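Chapter 7
Surface Wear and Protective Finishes

7.1 Why surfaces wear

Most metal parts in a workshop do not fail by breaking. They lose material at the surface, a little at a time, until a dimension falls out of tolerance or a protective layer is gone and corrosion begins. This chapter deals with the loss of material by rubbing and impact, and with the coatings used to slow it. Corrosion itself is covered in Chapter 8.

Three terms are used throughout. Abrasion is the removal of material by a harder body or particle sliding over a surface. Adhesive wear is the transfer of material between two surfaces that bond briefly at their high points and then pull apart. Impact wear is damage from repeated blows. A single surface may show more than one of these, and the first step in any inspection is to map where each kind of mark lies before deciding on a cause.

Direction matters in such a map. Parallel scratches point to sliding along one line. Scattered flecks and patches with ragged borders are more common where a coating has lost its bond with the base metal.
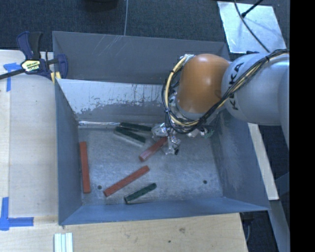
Figure 7.1 Gray metal bin holding red and dark green bars. Compare the smooth upper area of the sloping back panel with its worn lower half.

7.2 Measuring wear

Wear is reported as a depth, a volume, or a mass. Depth is the easiest to use on flat parts. Mass loss is preferred for small samples that can be cleaned and weighed before and after a test.

For steady sliding, the volume lost is taken to be proportional to the load and to the sliding distance, and inversely proportional to the hardness of the softer surface. The relation fails when the coating is breached, and a test should be stopped at that point.

Consider the Rorley test plate used in the exercises. It is loaded at 2 newtons and run for 1000 strokes, then cleaned, weighed, and run to 2000 strokes. If the second interval removes much more mass than the first, the wear is not steady and the relation must not be applied to the full run.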